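Software corner, August

Quick one this month, the planner release ate everything. Notes in no particular order.

Planner. Viltari 3 is on all the arms now. Main change is that the path search no longer starts from scratch every time the target moves a bit. It keeps the old tree and patches it. Planning calls that used to sit there thinking now mostly come back before you notice. Mostly. Two arms reaching towards the same table is still slow and we know about it. If you get "no valid start state" straight after a restart, the joint limits file is the old one — pull again, it's in the config repo and not the main one any more. Sorry, should have said so in the release mail.

Perception. The cable work carries on. We went through the logs up to 1 August and there are 3,429 grasp attempts on cables in there, of which 1,622 got a usable label. The rest are missing a depth frame, or the timestamps are off, or the label just says "cable" and nothing else. Please stop labelling things "cable". We need the plug end and which loop is on top, otherwise the training script throws the lot away without telling you. (It does tell you as of last night. Big red line in the terminal.)

Crisóforo Cárdenas has rewritten the bit that turns a mask into a grasp point. Old version took the middle of the mask, fine for a box, useless for a coil since the middle of a coil is a hole. New one traces the cable from the plug inwards and offers up to five candidates along it, scored on how many crossings are near the fingers. It's in the Ondrejka branch, not merged. Try it, break it, tell him. He'd like the bad cases more than the good ones.

Control. Gripper force is now set per object class in the yaml file rather than hard coded. Default is unchanged. Closing speed too, though don't touch that one untill the velocity filter is fixed, it overshoots. Wrist camera offset has been redone on every arm, so any calibration you saved locally is wrong, bin it.

Tooling. Kedness (the replay viewer) can step backwards at last. Also opens a log without loading all of it first, 383 episodes in one folder and it didn't fall over. Known bug, the wrist view and the joint plot drift apart if you scrub fast. Press R to resync. Still no dark mode, stop asking.

Test suite is at 140 cases and takes far too long, so the simulation ones have moved to the overnight run. Means you can merge something at teatime and find out at breakfast. Not ideal. If you're changing anything in collision checking run them by hand first please, the script is in tools and has a readme of sorts.

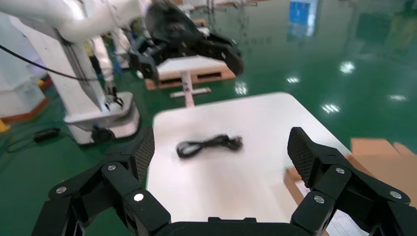

Do I have to retrain the cable model to use the new grasp points?

The old weights are fine, because the tracing runs on the mask after the model has finished. You only need to switch the grasp picker in your config and restart the perception node.

Next up — merging Ondrejka if nothing horrible turns up, then the slow two arm case, then the Urau port. Urau still needs somebody to go through the message types and see which ones we really use. Half a days work, maybe more. Reply to this if you fancy it.

Anything for the next issue, send it over in plain text, no slides, I can't get teh text out of them.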